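**Capítulo 4. Plantas que florecen poco (y cuándo)**

Floración irregular. Tema incómodo para el que cultiva bajo cristal: años de hojas, ni un capullo, y de golpe tres días de flor y se acabó. En este capítulo - reservas, reposo, señales de luz y temperatura. Al final, ejercicios con los datos del invernadero de Hodulholm.

Antes de seguir, repasar del capítulo 3: bulbo, cormo, tubérculo, rizoma. No son lo mismo aunque en vivero se mezclen los nombres. El cormo es tallo macizo; el bulbo, escamas carnosas sobre un disco. Quien los confunda va a regar mal en el reposo, y un tubérculo podrido no se recupera. 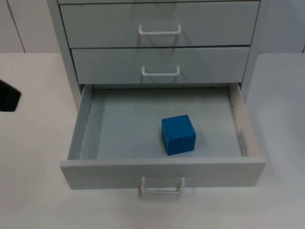
El reposo no es tiempo perdido. La planta pierde la hoja, la reserva queda bajo tierra y por fuera no pasa nada, pero dentro se decide si lo siguiente será hoja o flor. En Drarholm sacan los tubérculos de la maceta, los limpian en seco y los pesan: con menos de 600 gramos, otra temporada de hoja. Semillas y etiquetas van aparte, a cubierto, y sirve cualquier mueble sencillo, por ejemplo una cajonera metálica gris con tiradores de alambre blanco, un cajón por género. Fecha y peso a lápiz, que la tinta se borra con la humedad.

Luego la luz. En la serie de Hodulholm, 210 macetas de la misma siembra, florecieron 86. Mismo sustrato, mismo riego. La diferencia principal - las horas de luz en julio, antes del reposo. Volveremos sobre esto en el apartado 4.3, con la gráfica completa.

Y la humedad: hasta 85 % al brotar, despues bajarla poco a poco. De golpe no, se queman las puntas.

**Términos del capítulo:** reposo, inducción floral, espata, espádice, antesis, reserva.

**4.1 La reserva**

Se empieza por el peso por que es lo único que se mide sin cortar nada. Balanza de cocina, tubérculo limpio, sin raices viejas.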